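Skip or fix? Old tower, boot drive making noises

Started by kemomow_kat, 11 August 2024

kemomow_kat
Evening all. I've been given an old desktop by my uncle and I'm trying to decide whether it's worth spending money on or whether it should go straight to the tip. He used it for the accounts at his upholstery business and there are years of family photos on it as well, which my auntie would very much like back (she has mentioned this more than once).

It starts, it gets to the login screen, and then it sits there ticking for 20 minutes before it lets me do anything. I've never opened a computer up before this summer but I've been reading the beginner threads on here and feeling brave.

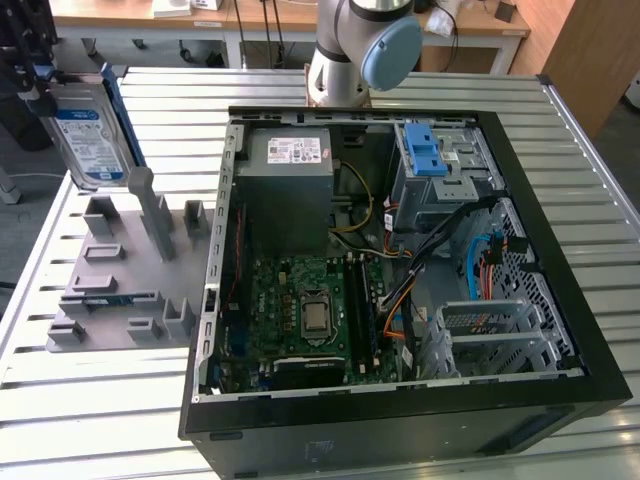 Side panel off, cooler off, graphics card still in.

My budget is tiny. I don't play games, I want it for essays and a bit of photo editing when my course starts in September. What would you lot do?

skudik
Photos first, everything else second! Stop booting from that drive today. Every time you start Windows it's scribbling all over the disk, and if it's ticking then it may not have many starts left in it. Take it out, put it in a USB dock, copy the photos off, and then have a think about the rest.

Faustino Cárdenas
What skudik said. Also please put fresh paste on before the cooler goes back, and clean the old stuff off properly. A pea-sized blob is plenty.

Skullix
I'm going to be the miserable one. Bin it. You'll buy a new drive, then you'll want more memory, then the power supply will go, and you'll have spent more than a second-hand office laptop would cost you. I did precisely this with my mum's old machine and I regretted every penny. Get the photos off by all means but don't throw money at the tower.

letay_m
Disagree with Skullix, sorry! A cheap SSD makes an old machine feel completely different and you can move it to the next computer if this one dies. My brother wrote his whole dissertation on something older than my cat. Essays are nothing. Photo editing depends what you mean by it - cropping and brightening is fine, huge raw files less so.

Skullix
Moving it to the next computer assumes there's going to be a next computer. She said tiny budget.

letay_m
Which is exactly why she shouldn't be buying a laptop??

kemomow_kat
Please don't fall out over my uncle's PC, haha. Okay, so photos first. Question about getting the drive out, as I'm nervous of snapping something. Does it just pull, or is there a screw somewhere I haven't found?
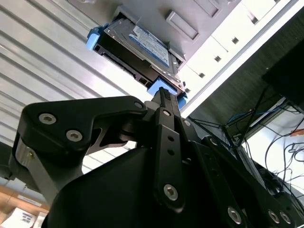 The drive in its blue-tabbed caddy, still in the bay.

Citlali Meléndez
Power off at the wall before you touch anything. Take the data and power cables off the drive first, and pull on the plugs, never on the wires. Most caddies of that sort want you to squeeze or press the tabs and then slide, no screwdriver needed, but have a look with a torch before you force it. Once it's out keep it flat and don't knock it. Then copy the folders your auntie cares about before you bother with anything else. If the copying stalls on one file, skip it and come back to it at the end.

zyanya_b
Can I add, don't only look in Pictures. My dad's were in a folder on the desktop called "new folder (7)" and there was a second lot inside the email program. Ask your auntie what years she's after, it saves hours.

kemomow_kat
UPDATE! It came out without a fight. I borrowed a dock from a friend at Bañuelos (the repair place by the station, they were lovely about it) and I've copied 636 photos so far. It's slow and it has thrown up a couple of errors but it's still going. My auntie has already rung to ask if the caravan ones are there. They are.

skudik
Brilliant, well done you. Now make a second copy before you celebrate.

Faustino Cárdenas
Two copies, and keep one of them in somebody else's house. I learned that the hard way with a burst pipe.

kemomow_kat
Second copy's going onto a stick tonight. I've read everyone's arguments and I'm leaning towards letay's side, so a small SSD and nothing else until I've used it for a term.

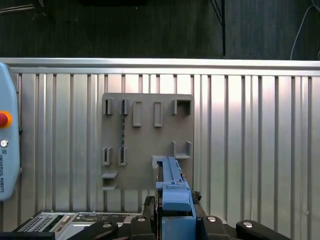

If it's still annoying me by Christmas then Skullix can say I told you so. One more thing though - do I install Windows 10 again, or try Linux? My flatmate swears by Mint but she also thinks the terminal is fun.

Skullix
I'll hold you to that. And Mint, on something that age. I'm not a complete monster.

letay_m
Oh no, we agree on something. Mint from me too. Try it off a USB stick before you install it and check your printer works, mine sulked for a week.

Citlali Meléndez
Check what your course needs before you wipe anything! Some of them insist on particular software and it won't always run on Linux.

kemomow_kat
Good shout, I've emailed the department. Will report back when the SSD turns up.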